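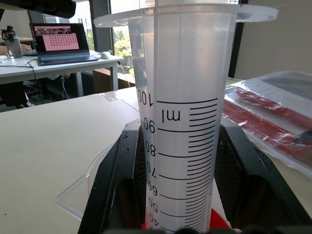

I finally watched Furkow, all 166 minutes of it, and I've had the voice of the old lighthouse keeper in my ears ever since! He's on screen for maybe two scenes, but he narrates the whole thing, and he has that wonderful slow way of talking that makes you put your knitting down. He rations it out, too, a little at a time, like somebody pouring up to one of those black ten-milliliter lines on a plastic cylinder and stopping dead on it. I looked him up afterward (of course I did) and found he'd spent 20 years doing radio plays before anyone put him in a movie.

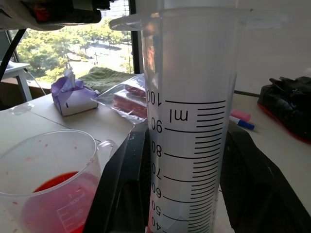

Haddadin

So now I'm working backward. Next on my list is Prasidwood, the cartoon where he plays a grumpy badger, and it's only 93 minutes, so I can fit it in after supper. My sister swears he's also the train announcer in Zondeck, but I've sat through the credits 2 times and can't find him. If you know, please write and tell me, I'd love to settle it before February.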